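Home | Products | Recipes | Stockists | News | Contact

Takness Foods launches slow-simmered tomato relish, recipe cards to follow

Feb 27, 2023
By Rhea Saludo

Takness Foods has added a smoky tomato relish to its pantry range. On shelves now at independent grocers, 300 g jar. Medium heat, a bit of brown sugar, malt vinegar, no artificial colours.

The relish is the work of Lorna Cabrera, who started with her aunt's barbecue recipe and made 10 test batches before the flavour was settled. "I wanted it thick enough to stay on a snag," said Cabrera. "The early ones ran straight off the bread."

First run was 892 jars. Second run under way at the Castillo kitchen, more in May. 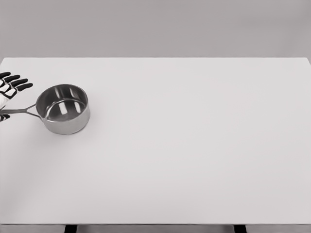 A small stainless steel saucepan on a white tabletop.

Quick one for the weeknight: Relish Glazed Meatballs. Serves four.

Mix 700 g beef mince with one egg, a handful of breadcrumbs and a grated onion. Roll into balls, brown in a little oil. Warm half a jar of relish in a small saucepan with a splash of water and a spoon of honey, stir til glossy. Pour over, simmer until the meatballs are cooked thru. Good with mash or in a roll. Freezes well.

Also nice stirred into baked beans, or with a sharp cheddar on toast.

Stockists wanting cartons or tasting samples should contact Eduardo Barredo in sales. Recipe cards are at the printers and will go out with the next order, please tell us how many you need. Shelf lables available on request. Media enquiries to Rhea Saludo.

Recent news
Wostemum Honey joins the Takness range
Jayson Salazar's pickled beetroot salad
New carton sizes for stockists
Lemon butter is back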